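Posted in Home and Kitchen, Wandton community help

## Fruit goes soft in two days, what can I do?

**Fereshteh Talebi**

Hello everybody. We moved to Vitdale in June 2026 and our kitchen has sun from the morning until late. I buy fruit at the Kiani market, normally 800 grams of mandarins and some bananas, and I leave it all on the table together. After 2 days the bananas have brown spots and one mandarin is soft underneath. My mother never had this problem, but her house was colder. Should I put everything in the fridge? I don't like cold bananas.

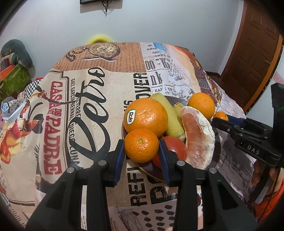 ## Replies

**Zohreh Abbasi**

Please don't put the bananas in the fridge, the skin will go a dark colour. Keep them away from the other fruit, because ripe bananas give off a gas which makes their neighbours ripen faster. Mandarins and oranges can go in the fridge drawer without a plastic bag. Take out a few the evening before, so they have flavour when you eat them.

Also look at the bottom of each mandarin when you buy. One with mould will spoil the others it is touching.

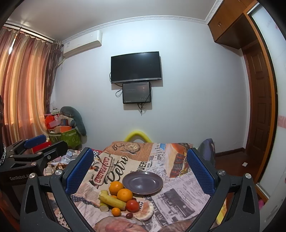
*On the bed, small bedroom*

**flerkelness_gran**

just buy less love. I get 80 cents worth at a time and walk back for more

**Fereshteh Talebi**

Thank you both. I have moved the bananas to a hook in the hallway, where there is no sun. The market is 30 minutes by bus, so buying less is difficult for me, but I will try the drawer.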